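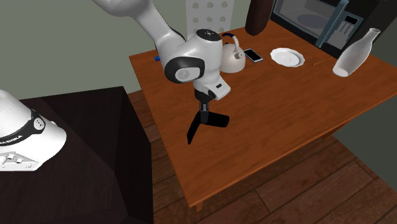
7.4 Loss of grip while handling a hinged object

This section applies when the Muson controller reports fault 128 (grip lost) with the arm above the table. Objects made of two hinged panels may open or turn between the fingers, and the measured grip width is then no longer reliable.

CAUTION: Do not reach under the gripper while the fault is active. The fingers may open without warning when the fault is cleared.

1. Press the stop button and wait for the status line to read HELD.
2. Note the grip width and the joint positions in the fault log.
3. Select Slow Mode. Do not use Return Home - the direct path passes low over the table and may strike glass or crockery.
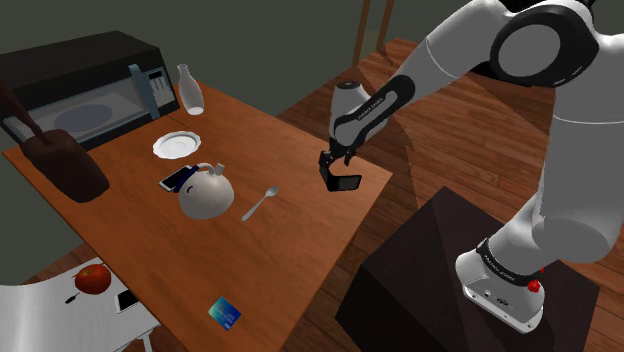 4. Lower the gripper in short steps until the object is supported by the table.
5. Open the fingers fully, then raise the arm straight up by 500 mm.
6. Clear fault 128 and run the Havmont finger check.

Note: If the check fails, set the object aside and repeat the test with the supplied block. A second failure indicates a worn finger pad (see 9.2).

Note: In simulation, steps 1 to 6 apply unchanged. Save the run before clearing the fault, as a reset deletes the contact record.

Report repeated faults to Estíbaliz Moya, Safety Desk, extension 22.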